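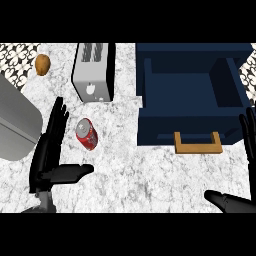 Clodora (headphone amplifier)

The Clodora is a desktop headphone amplifier made by Debnath, a small audio firm based in Flurnby. It was designed by Ertuğrul Duman and is sold mostly by mail order. Runs off the mains only, no battery. Best known for its warm sound and for a volume knob that owners either love or complain about.

Background

Duman had been repairing amplifiers for other people before he joined Debnath. His first design for the firm, the Hoddale, was a plain box with one input and a lot of heat. It sold slowly but got a following on headphone forums, mainly among people with older, hard to drive headphones. The Clodora began as a tidied up Hoddale and ended up a different circuit altogether. First units were shown at an open day in Flurnby on 25th July, orders having opened in June. The first run was 2,000 units.

Design

Solid state throughout. Steel case, painted dark grey, with the transformer at the back left, well away from the input board. Two headphone sockets on the front, one full size and one balanced. Both are live at the same time, so two people can listen together, though the level drops a little on the full size socket when the balanced one is in use. Debnath's manual mentions this, in small print.

Round the back: two pairs of phono inputs, a mains inlet, a ground lift switch. No digital input on any version. Duman's view was that converters date quickly and amplifiers dont, and buyers could pick there own.

The gain switch is underneath. Early owners often never found it and returned units for being too quiet. Later boxes had a card inside explaining where it is.

Volume control

A stepped control, with a firm click at each position. Channel balance is very good even at low levels, which is the usual weak spot. The steps are coarse near the bottom though, and with sensitive in-ear monitors the jump from silent to comfortable to a bit too loud can be only a few clicks. Debnath later sold an in-line attenuator as an extra. A smooth control was tried on prototypes and dropped.

Sound

Generally described as full in the bass with a slightly soft treble. Vocals forward. Stage width is average, depth better than average. Reviewers mostly agreed it suited bright headphones and did fewer favours for dark ones. Background hiss is low on the low gain setting, audible on high gain with sensitive earphones.

Turn-on thump was a common complaint with the first run. Fixed with a delay relay, heard as a soft click shortly after switching on. Some owners of early units had the relay fitted afterwards.

Reception

Mixed to good. Praise for build, and for being easy to open and repair. Criticism for size, for the hidden gain switch, and for the lack of a preamp output. Compared with the Hoddale it was thought cleaner and less characterful, and a fair number of Hoddale owners kept both.

Used examples turn up fairly often. Early units without the relay go for less. Check the balanced socket for looseness, as the retaining nut can work free.

See also

Hoddale (headphone amplifier)
Stepped attenuator
Balanced audio
Output impedance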